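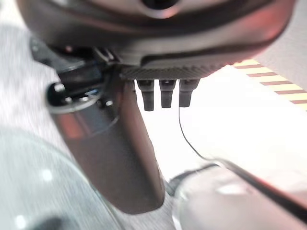
Hide glue, open time in the cold room -- June

2 min read
Last updated: June, 16:40

Second batch of the Damasceno granules. Soaked overnight in cold water, one part to two by weight, then brought up to 60 degrees in the water bath and held there. The first batch went to 90 while I was on the phone and lost most of its grip. Binned.

Test pieces are beech offcuts, planed the same morning, lap joints, no clamps. Rubbed together and left. Dayana Cáceres cut them and marked the grain direction in pencil. Please keep doing that, it saved me sorting them by eye.

Open time at bench temperature was 166 seconds before the surface gelled enough to drag. In the cold room it was less than half that, too short for anything with more than two faces. Warming the wood on the radiator first got most of it back. Warming the brush made no difference I could measure.

Added a little urea to one pot. Longer working time, as expected, but the film stayed tacky until the next day and the joint crept under load. Valdir Teixeira thinks I used too much. Possibly. The scale drifts at the low end and I did not check it against the reference weight beforehand.

Broke the plain joints on the lever rig. Best of the set let go at 3312 newtons, with wood torn out over most of the face. The two worst failed cleanly in the glue line -- both from the cold room, neither prewarmed. I would not read much into the spread until there are more pieces.

Matance granules still to try. They are coarser and will want a longer soak. The lid of the left-hand pot sticks, lift it with the cloth. Veltema invoice is in the drawer under the balance, unpaid.

Next: urea again at half the dose, scale checked first.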